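Search tickets Search Advanced

Gripper closes early near bedding: is the standoff rule 50 mm or 15 mm?
Opened by Cheuk-hei Hsiao, May
Status: Resolved, practice note updated

Reported problem

On the Draltmont bedroom task the arm stops with a contact fault when it approaches the head of the bed. There were 11 faults in one shift at the Bovbridge site. The operator cleared each one and resumed from the pendant. Our practice note says to keep a 50 mm standoff from fixed furniture. The site checklist says 15 mm. Operators have been following the checklist.

Checked so far

Finger calibration is within limits. Force threshold is at the default. Swapping the wrist cable made no difference. The keep-out zone file loads without errors, but it was drawn from the floor plan and has flat boxes only.
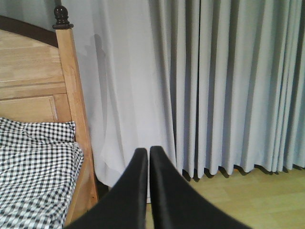 The practice note requires a keep-out zone for every fixed object and a separate soft zone for anything that can move. The Bovbridge file has the first kind and none of the second. It also treats the bed as a single box at mattress height, so a bedpost with a turned finial on top sticks out of the zone. The checked bedding against the headboard needs a soft zone, and so do both curtains, the sheer one and the pleated gray-blue one. Fingers stay closed and empty during the approach, as in the note, section 2. That part was being done correctly.

Reply from Prestholm support, 9:40 a.m.

The 15 mm figure is for tabletop work with rigid objects. It was copied into the bedroom checklist by mistake. Use 50 mm for furniture. For fabric, set a soft zone and cut approach speed in half inside it. Do not raise the force threshold to get rid of the fault. If a fault repeats at the same spot, stop the task and redraw the zone before resuming.

Update, 2:15 p.m.

Zones redrawn with the bedpost as its own volume, measured to the top of the finial. Soft zones added for the bedding and curtains. Old checklist pulled from the Rusu folder. Ran the approach 15 times with no contact fault. Operators have been told that clearing and resuming is allowed once per spot, then it goes in the log.

Closing this. Reopen if the fault comes back after a linen change.

Related tickets
Soft zone not saved after restart
Speed limit ignored inside keep-out zone
Who signs off a zone change?
Checklist template for rooms with curtains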